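From: Reda Helmy
To: equipment-planning list
Subject: Re: Second arm, budget for April

Daiane Assunção wrote:
> Before I sign for the second arm I need to know two things.
> Is the Wivar quote of 1224 per hand final, and do we need
> one hand or two? Benito says 6 spare fingertips is too few.

Dear Daiane, dear all,

The Wivar price is final, but shipping is not included. They ask 60 more for each box. Flakine did not answer me yet.

I propose one hand now and the second in the next budget — the arm can wait for it. For the fingertips I agree with Benito. Lids with clips are the hardest task on our list, so please keep them in mind when you compare the hands. 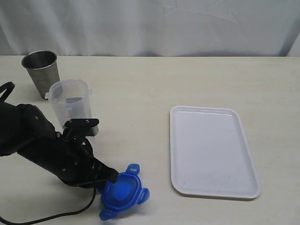
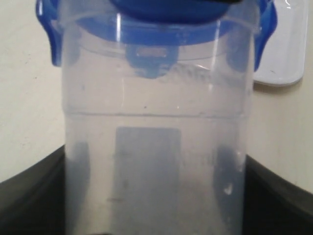
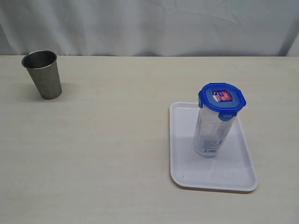 The other open line is the table. Souad wants a deeper one from Tazi, and I support this, but it should go under furniture and not under equipment. Otherwise we pass our limit and Nuno must ask for approval again.

Please send me your corrections to the sheet before I forward it. Row 32 is still empty — I think it was for cables.

Best regards,
Reda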